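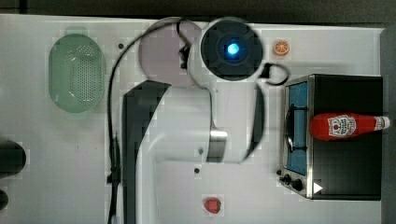
Weißer Roboterarm über weißem Tisch, blaues Licht am Handgelenk.

So. Wohnungssuche Garkalden, Update. Thread, weil mich gestern wieder drei Leute gefragt haben wie es läuft. (Zäh.)

Besichtigung gestern in der Mundelstraße, nein, Mundelweg. Inserat: 90 qm, 3 Zimmer, "lichtdurchflutet". Vor Ort: ein Zimmer ist Durchgangszimmer, das zweite hat ein Fenster zum Treppenhaus. Zum TREPPENHAUS.

Die 90 qm übrigens inkl. Dachterrasse, und zwar voll angerechnet. Hab den Makler gefragt, ob das nicht normal ein Viertel ist, höchstens die Hälfte. "Das müsste ich nachreichen." Bis heute nix nachgereicht.

Kaltmiete war ok auf den ersten Blick. Dann Nebenkosten: 300 Vorauszahlung, Heizung NICHT drin. Gasetagenheizung, Vertrag macht man selber. Stand im Exposé ganz hinten auf Seite 7, hinter dem Grundriss.

Energieausweis? "Liegt beim Eigentümer." Muss bei der Besichtigung vorgelegt werden, Leute. Fragt danach. Ich frag jetzt immer, hab ihn bei fünf Terminen genau einmal gesehen.

Davor im Juni schon die Mollel-Höfe probiert, Neubau hinterm alten Güterbahnhof. Wer sich das auch überlegt: schön, wirklich. Große Bäder, Aufzug, Keller trocken. Aber Staffelmiete, jedes Jahr was drauf, und der Stellplatz ist Pflicht. Ich hab kein Auto

Hab dann gefragt ob man den Stellplatz weitervermieten darf. Nein. Ob man ihn leer lassen darf. Ja, "selbstverständlich". Danke auch.

Und die Portale, ey. Anzeige bei Demetti seit gut einer Stunde online, Zähler steht auf 643 Anfragen. 643. Eine Wohnung. Mit Nachtspeicherofen.

Was bei mir bisher was gebracht hat, falls wer mitliest:
Mappe als EINE pdf, max 5 Seiten. Selbstauskunft, Gehaltsnachweise, Schufa, Mietschuldenfreiheit. Anschreiben kurz, drei, vier Sätze, Telefonnummer oben. Seitdem wenigstens Antworten.

Ach und: Gehaltsnachweise erst NACH der Besichtigung rausgeben, wenn die euch wirklich wollen. Vorher geht die niemand was an. Mach ich seit Herbst so, hat sich exakt eine Verwaltung beschwert.

Ablöse ist auch so ein Thema. Mundelweg wollte die Vormieterin 3141 Euro für die Küche. Frontplatte lose, Herd mit zwei Platten die gehen. Auf den Cent nach Rechnung, meinte sie. Die Rechnung war von 2009.

Nachfrage per DN: ja, man darf da handeln. Steht der Preis in krassem Mißverhältnis zum Wert, kann man teils zurückfordern. Bin keine Anwältin, geht zum Mieterverein. Beitrag lohnt sich, allein die Vertragsprüfung.

Nächster Termin Donnerstag 17:30, Altbau in der Südstadt von Garkalden, 2. OG, Dielen. Sammelbesichtigung, also Schlange bis zur Bäckerei. Nehm Zollstock und Taschenlampe mit. Um die Zeit ist es ja stockdunkel und die Lampen sind immer schon abgeschraubt.

Kurze Liste was ich da checke: Wasserdruck in der Dusche, Handyempfang im Schlafzimmer, Silikonfugen, hinter den Heizkörpern nach Schimmel schauen, Klingelschilder lesen. Und fragen warum der Vormieter auszieht. Die Antwort ist meistens Beruf, aber man sieht am Gesicht ob's stimmt.

Wer was hört in Garkalden oder Umland bis 20 min mit der Bahn: ab 2 Zimmer, Balkon nett, kein Muss, Stellplatz bitte NICHT. Gern teilen

17. Dezember 2024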